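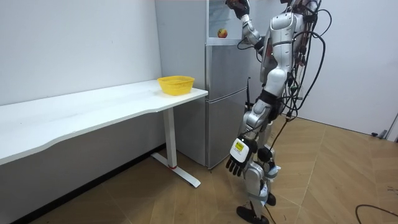
The tall refrigerator at Niltumton.

Niltumton Community Larder: progress report to the Dusstead Fund
Second period of the grant
Date of report: 16/02/2021
Prepared by Yurani Espinoza

1. Summary

The larder opened on every planned session in this period. We gave out 388 food parcels, against 286 in the period before. Most of the increase came from households who had not used us until November. The chilled part of the parcel, which your grant pays for, went out with all but a few of them.

2. Chilled food

Before the grant we could only take tins and dry goods. We now accept milk, cheese, yoghurt, eggs and cooked meats from Mamani, the wholesaler, and from two smaller shops that ring us when they have stock near its date. Heriberto Salazar collects from Mamani in his own van and claims mileage. The claims are in the accounts sheet sent with this report.

Temperatures are written down at opening and closing. One morning the reading was too high after the door had been left ajar overnight. We threw away the dairy and recorded the loss. The closing sheet now has a line for checking the door, and whoever locks up signs it.

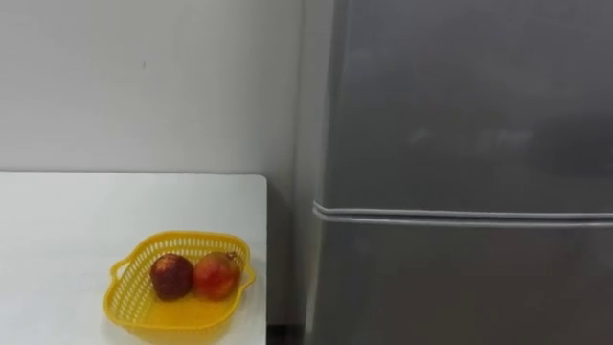
Raw meat and fish are still refused. Gemechu Lencho has looked at what we would need in order to take them, mainly separate storage and more training, and his view is that it should wait until next year. We agree with him.

3. Deliveries

Deliveries to people who were shielding or isolating took more time than we had budgeted for. We planned for one round per session and have been running 2. The outlying farms are the difficulty, particularly when the lower road floods. Mawar Rondonuwu has redrawn the rounds so that the farms are done first, and drivers are getting home earlier.

4. Training

We trained 12 people in basic food hygiene. The course was moved online and two of the learners had no computer, so Marleny Carhuamaca went through the workbook with them by phone. All of them have their certificates.

5. Spending

Spending is within the total. Fuel is over and printing is under, and we ask your permission to move the printing balance across to fuel. The Clarker invoice for shelving arrived after the period closed and will appear in the next report.

6. Next period

We will keep the present opening hours. The parcel list needs more choice for people who don't eat pork or dairy, and Marleny is asking households what they would use. We also have to renew the insurance, and the first quote is higher than last year's. A second has been requested and we will send you both.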